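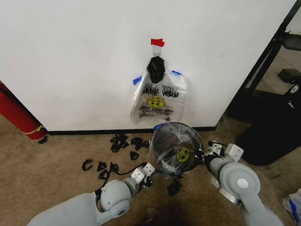

Saving and Sorting Shopping Bags
March 2022
By Yevhen Karpenko

Print this page | E-mail this page

Plastic shopping bags pile up faster than most households use them. A bag of bags under the sink works for a while, and then the door stops closing. These are the ways we keep ours under control.

Hang one bag on the wall and fill it with the others. A clear bag is best because you can see how full it is. Painter's tape will hold an empty bag flat to a painted wall, one piece at each upper corner. Press the tape down hard with your thumb. Tape alone won't carry much, so once the bag starts to sag, move it to a hook.

Small metal hooks cost very little and hold more than you would expect. Put the hook low if children are helping with the job. Ours at the old house on Bradent Road was at knee height and got used far more than the one by the back door.

Shake out crumbs and receipts before you put a bag away. Turn it inside out over the trash can. Any bag that held raw meat goes straight in the trash.

To fold a bag small, lay it flat, smooth out the air and fold it lengthwise twice. Start at the bottom and fold up in triangles, then tuck the handles into the last fold. If that is too fussy, twist the bag into a rope and tie one loose knot. A knotted bag takes up no more room than a fist and fits in a coat pocket – good for dog walks.

Keep black bags and clear bags apart. Black ones are good for bathroom cans and for muddy shoes. Clear ones are better for small parts, such as clips, curtain hooks and broken fittings you are trying to match at the hardware store. Pick small plastic pieces up off the carpet by hand before you vacuum. Curved ones catch in the brush roll, and it took me most of an evening in October to get one out.

Ottar Björklund wrote in to say he keeps 14 bags and no more. When a new one comes in, an old one goes to the store drop-off. I have tried this and lasted a month.

Don't hang bags near a heater or over the stove, and don't let them cover a fire extinguisher. Keep them away from babies and pets.

To take painter's tape off, pull it back slowly on itself, close to the wall. If it leaves a sticky line, a damp cloth with a drop of dish soap will usually lift it.

Contact us | Copyright Wilis Home Pages | Back to top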